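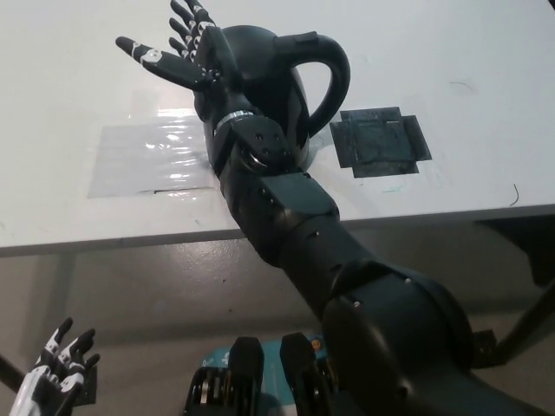 Attachment 1: right hand in front of kettle, head camera

Ticket 1075
Site: Rorbridge bench lab
Opened by: Evanthia Makris
Category: Work cell rules
Status: Open, again

Summary: Arm faults out on the kettle reach. Controller reports "zone limit" and stops, as it should. The complaint is that it stops "for no reason." The reason is in the log.

09:40 Pulled the log. The speed cap in the Berhe profile is 400 mm/s with a person inside the line. Somebody had raised it to 600 to save time. Time saved so far: minus one morning.

10:15 Set the cap back to 400 and locked the profile. Please stop sharing the password on the team channel. I have changed it, and the new one is not the old one with a 2 on the end.

10:50 Fault is back, at the lower speed. Checked the zone file against the bench. The file still has last August's layout. Bench rule 2 says any tape mark that gets added, moved or peeled up goes in the Mevow sheet before the next run. The sheet is very clean.

11:30 Asked Wotport support if the zone can be widened. They can do it, and they would like a signed risk review first. So would I.

To do before restart:
Measure the marks again and update the sheet.
Reload the zone file, then run the reach at low speed with the kettle empty.
One person on the stop button, hands free. A phone counts as a hand.

Leaving this open until the sheet has an entry in it.

E.M.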